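4.3 Clearing and setting out the worktop

Applies to the Wunelell kitchen layout, August revision.

1. Switch off the toaster oven at the wall. Leave it against the back of the worktop, door closed.
2. Keep 300 mm free in front of the oven door.
3. Stand the wooden spoon in the dark green container, to the right.
4. Close the lids of all food containers before moving them. Dry cereal keeps its own container.
5. Put the fruit on the round plate – one layer only.

Note: Wipe marble with a damp cloth. Do not use vinegar.

CAUTION: Bronze finishes scratch. Lift rods clear of tray walls – do not drag.

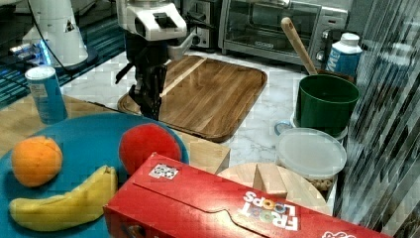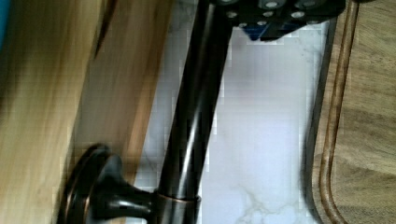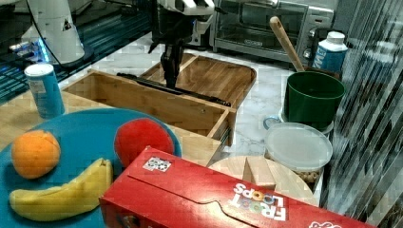
Fig. 117. Worktop with board (first), bronze rod and round base (second), compartment tray (third).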